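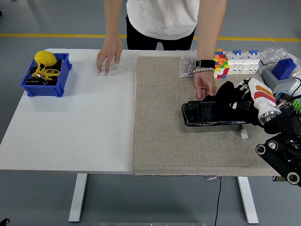 How many examples does a robot need before it can clear a table? Fewer than most people guess, as long as the examples disagree with each other.

I have spent the better part of a year gathering demonstrations for a learning system we call Tapia, and I have come to love the work that everyone warned me was dull. The common advice is to collect as much as you can, as fast as you can, and let the training sort it out. I think that advice is costing small labs a lot of good months.

Our first big set came out of the Iltville room in January. We recorded 200 runs of one task, picking an item off a mat and putting it in a bin, and every run was lovely. Same start, same reach, same drop. The policy we trained on it was lovely too, until somebody turned the bin a little. Then it put a tape measure down on bare table, very gently, and waited for applause.

So we changed the rules. Ilham Ngui, who runs our sessions, started rearranging the table before every single run – a lemon one time, a bag of nuts the next, something flat and shiny after that. Flat and shiny is wonderful, by the way! A gripper that has only met cubes has no idea what to do with a thing that lies flush against the mat, and glare plays tricks on the depth reading. Clear plastic bags are even better, and I would put one in every set if I could.

We recorded 28 of these messy runs and added them to the old ones. The new policy got better at the turned bin, which we expected. It also got better at objects it had never met, and I walked around grinning for the rest of the afternoon.

My other strong opinion is about mistakes. The Flanmont group throws out any run where the operator fumbles, and I understand the instinct. Ours stay in if the operator recovers. Of those 28, 19 had some kind of slip and a second try, and they are the runs I would save from a fire. A slip followed by a fix tells the learner what to do when things go wrong, and things will go wrong.

None of this takes fancy gear. It takes a person willing to stand at the table and ask what the robot hasn't seen yet – then go find it in a drawer. Ilham keeps a list taped up by the door, and the next entry is a wet sponge.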